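Ticket: Desktop shuts off during spreadsheet recalculation
Opened by: Darren Haslam, Accounts, Brimero
Assigned to: Lorcan Buckley, Desktop Support
Priority: Normal
Status: Closed

Original report
My desktop turns itself off when I run the month-end workbook. There is no error message and no blue screen. The screen goes black and the fans stop. If I press the power button right away, nothing happens. If I wait a few minutes it starts normally. It happened twice last week and every day this week. Email and the browser are fine. I have been saving to the Taminano share so I have not lost anything except the sheet I had open the first time.

Log

Lorcan Buckley
Called Darren. The workbook has 7 linked sheets and takes a while to recalculate. The shutdown comes partway through, never at the start. Asked him to stop using the power strip under the desk and plug straight into the wall.

Darren Haslam
Plugged into the wall. Same result. The monitor was still on when the computer went off, so I don't think it is the outlet.

Lorcan Buckley
Checked the event log remotely. Kernel-Power 41 entries match the times he gave me. No disk errors and no memory errors. Windows updates are current. The last driver change was in May, well before this started. Ran the memory test over lunch and it passed.

Lorcan Buckley
Installed a temperature logger. CPU sits at a normal idle temperature, then climbs quickly as soon as the workbook starts and keeps climbing until the log stops. Fan speed reads high the whole time, so the fan is turning. Suspect poor contact between the cooler and the CPU. Gave Darren the spare laptop and scheduled bench work for the weekend.

Lorcan Buckley
Bench work done Sunday, December 4, 2022. Old thermal paste was dry and had pulled away on one side. One of the cooler screws was not tight. Cleaned both surfaces with isopropyl alcohol and lint-free wipes. Checked the socket contacts with a flashlight before putting the CPU back and found nothing bent.
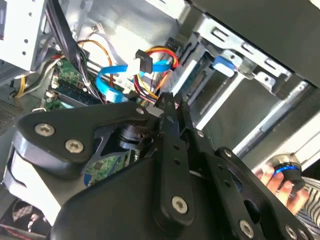
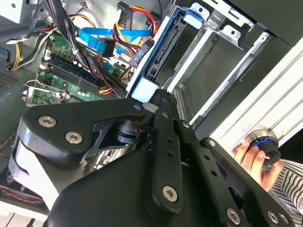

Tower open on the bench.

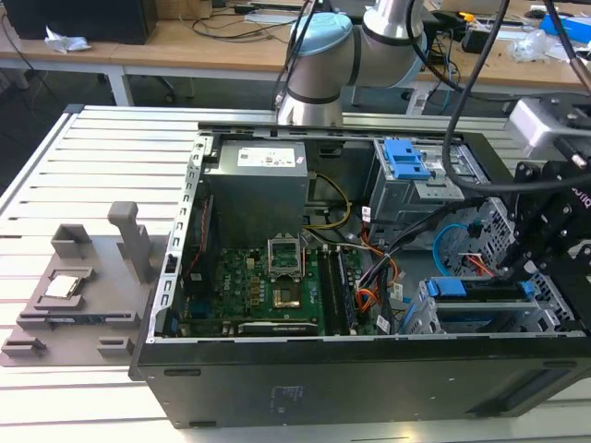 Tower on its side with the panel off and the CPU socket open.

Darren Haslam
Do I need a new power supply as well?

Lorcan Buckley
The power supply is fine and will stay in. I tested it under load and the voltages held steady, and the shutdowns line up with the CPU temperature.

Lorcan Buckley
Applied new paste, refitted the cooler and tightened the screws in a cross pattern. Cleared dust from the front intake. First boot stopped at a message about a changed CPU. Pressed F1 to continue, saved the BIOS settings and it has not come back on later boots.

Ran a stress test for 6 hours with no shutdown. Temperature rose in the first few minutes and then leveled off. Also ran a copy of the month-end workbook with 1,000 extra rows added. It finished.

Darren Haslam
Computer is back at my desk. Ran the real workbook this morning and it completed. It is also quieter than before. The Szekeres label printer is not showing in the list now, can you look at that?

Lorcan Buckley
Printer was plugged into a different USB port, so Windows added it as a second copy and marked the first one offline. Removed the offline copy and set the remaining one as default. Darren printed a test label.

Lorcan Buckley
Spare laptop returned and wiped. Added a note to the asset record that the paste was replaced. Two other towers from the same purchase are in the Welov office and I have opened a separate ticket to check their coolers.

Resolution: CPU overheating caused by dried thermal paste and a loose cooler screw. Paste replaced, cooler refitted, load test passed.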